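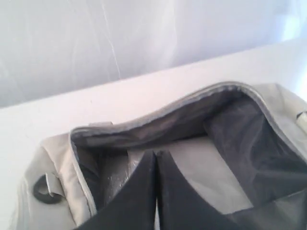 Ticket 632 - Trokix grey zip bag, lining and zip complaint
Opened by: Menaka Mollah, Rekthorpe stores
Assigned to: Shiyu Ren
Product: Trokix fabric bag, light grey, zip top
Status: Closed, with reservations

Original report (Menaka Mollah)
The zip on this bag sticks on the left side when you close it. It goes round the curve, slows down, then bites into something and won't move either way. The supplier's help page says to "ease the lining away from the zip", which I have done more times than I care to admit. It catches again the next time the bag is filled. I'd like a replacement and I'd like someone to tell me whether the replacement will do the same.

Reply 1 (Shiyu Ren)
Thanks Menaka. Trokix support say the usual cause is overfilling. Please empty the bag, close it and open it again a few times, and tell me if it still sticks.

Reply 2 (Menaka Mollah)
It sticks empty. I said "when the bag is filled" because that is when I normally use a bag. I don't believe the overfilling story. The edging round the opening is puckered, and I can't see how packing less would flatten it.

Reply 3 (Shiyu Ren)
Fair enough. I passed that on. Their second answer was to rub candle wax along the teeth. Could you try it, then leave the bag zipped overnight?

Reply 4 (Menaka Mollah)
Done. The zip now runs beautifully for most of its length and sticks in exactly the same place. It also smells of candle.

Internal note (Jinlong Shen)
Had the bag on the table this afternoon, open and empty. What I found:

The shiny trim round the opening is wavy. I pressed it flat with my thumb and it came back up as soon as I let go.

The dark lining hangs in loose folds under the rim on the right. I expected that to be the culprit and it wasn't. The zip goes past it without a murmur.

There is a crinkly, shiny bit just inside the rim on the left. Push it down and the zip closes. Let it spring up and the zip grabs it. I repeated this until I was bored and got the same result each time.

The strap ring on the outside left is sound, and so is the tab holding it. Menaka wondered if a heavy strap was pulling the rim out of line. I tried it with the strap off and it made no difference.

So it isn't overfilling, and I doubt wax has ever fixed a fault like this.

Reply 5 (Shiyu Ren)
Trokix now suggest "a small number of units may have excess inner material". They offer to send a new bag or a repair kit. The kit is a needle, some grey thread and a leaflet. Which would you like?

Reply 6 (Menaka Mollah)
Neither, if the new one comes from the same batch. Can they say whether it does? We bought four of these in March and Zhenhua Ding at Karndale tells me hers has begun to catch as well. I'd hardly call that a small number.

Internal note (Jinlong Shen), 2019-05-17
Trokix will not give batch details. Xuelian Shen put three stitches through the crinkly part to hold it down against the inner wall, using our own thread. The zip has been opened and closed about 50 times since and hasn't caught. I'm not calling it fixed. Stitches in that kind of stuff can tear through, and the trim is as wavy as it was.

Reply 7 (Shiyu Ren)
Menaka, your bag is coming back to you with the stitches in. I have asked for a refund on all four and been told it is "under review". Closing this for now. If the zip catches again, reply here and it will reopen with all the notes kept.

Reply 8 (Menaka Mollah)
Received. Works so far. Please leave the refund request open whatever they tell you about wax.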